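Piminetti Pochade Box, the Large One: Two Summers In

Bereket Endale paints harbors and tidal creeks in oil, mostly outdoors. This review first went out to the Pidstead marine painters' list.

I bought the big Piminetti the week my old French easel lost its second leg over the side of a dock. I was standing there with a half-finished skiff on the canvas, a loaded brush in each hand, and a brass wing nut going plip into the harbor. So I was in a mood to spend money, and I paid $400, which for me is a serious amount for a box. I have now used it for two summers and I love it more than I did the day it came. Let me tell you why, and then I'll get to the two things that bug me.

First, the hinge. If you paint on the water you already know that the hinge is everything. The wind comes across a mudflat with nothing to slow it down, and any panel bigger than a paperback turns into a sail. My last box had a friction hinge that held beautifully in the store and gave up at the first gust. The Piminetti has a toothed hinge with a lever on the left side, and when you throw that lever the lid stays where you put it. I've had it out on the breakwater on days when my hat didn't stay on, and the panel hardly trembled. You do give up some fine adjustment (the teeth click over in steps, so sometimes you want an angle that sits between two clicks), but I stopped noticing after a month.

The mixing area is huge! I paint boats, and boats mean whites. A white hull in evening light might take me a dozen piles of paint, all of them close together, all of them needing a clean spot to sit. On a small palette I end up with porridge. With this one I can string the warm whites along the top, keep the cool ones down the right side, and still have room for the greens that come up off the water. The palette slides out to both sides too, so when it's all the way open you get nearly double the surface and a little ledge for your medium cup.

Panels go in the lid, up to three wet ones at a time, and they don't touch. I drove home from Folorlow over that awful washboard road with three sticky paintings in there and not one of them had so much as a smudge. That alone would have sold me.

Weight is fine. It isn't a light box, and if you hike in to your spots you'll want the smaller size. I mostly carry mine from the car to the end of a pier, and the shoulder strap is wide enough that I forget about it. It takes a regular camera tripod – mine is a fairly beefy one and I'd recommend the same. On a skinny tripod the whole thing gets nervous once the palette is pulled out.

Now, the studio. I didn't expect to use it indoors at all, but last winter I set it flat on a table to work up some larger pictures from my sketches, and it has more or less stayed there ever since. It has four rubber feet that grip nicely, and the lid tilts far enough back that you can work sitting down. I keep the easel for anything over 16 inches and use the box for everything else.
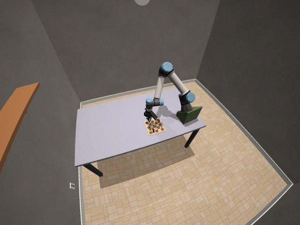

Long table, speckled top, tile floor.

A few words on the finish, which people have asked me about. It came with a thin coat of oil that looked lovely and did very little against salt air. By the end of the first July the corners had gone gray. I sanded them back and put on a few coats of spar varnish, the same stuff I'd use on a tiller, and they've been perfect ever since. It's an afternoon of work. I enjoyed it, to be truthful, but at this price I'd have liked it done for me.

The other complaint is the brush tray. It's too short! Long-handled bristle brushes stick out past the end, so you can't shut the box with them inside, and I like long handles for rigging because I can stand back and swing from the shoulder. I carry mine in a canvas roll. My friend Abenezer Mersha, who does those wonderful foggy ferry pictures, cut his handles down with a coping saw and says he doesn't miss the extra length. I can't bring myself to do it.

I did try the Seo box side by side with this one before I decided. A member of our list very kindly let me take hers out for a weekend. The Seo is prettier, no question, and it folds up thinner, and if you work small and mostly from a bench or a parked car I think you'd be very happy with it. For me the lid was too shaky. I was trying to draw the sheer line of a catboat, one long easy curve, and every time the breeze got up the line got the hiccups. I put the same drawing on the Piminetti the next morning and got it in one pass. Some of that was me having had my coffee, but some of it was the hinge.

Customer service has been good. I managed to strip one of the little knurled screws that holds the palette runner (my fault, I was using pliers) and they mailed me a pair of new ones without charging me. The box itself is model 213, if you're ordering parts. The smaller one takes a different screw and they won't swap.

Who should get it? Anyone who paints standing up, outdoors, in wind, at sizes up to 12 by 16. If you work in watercolor I'd look elsewhere, as the palette is made for oils and you'd need to fit a tray inside. Gouache people seem to like it, though I haven't tried that myself.

One small tip before I go. Put a strip of candle wax along the palette runners at the start of the season. Mine swelled up a bit in the damp last year and got sticky, and a rub of wax had it gliding again. Don't use soap, it picks up grit.

I'm taking mine up to the creek behind the old sail loft for the rest of the month, where there's a green dory hauled out on the grass that I've been wanting to paint since spring. If you have the Piminetti and have found a decent way to carry long brushes in it, please write to the list – I'd love to hear it.

Posted 2026-08-04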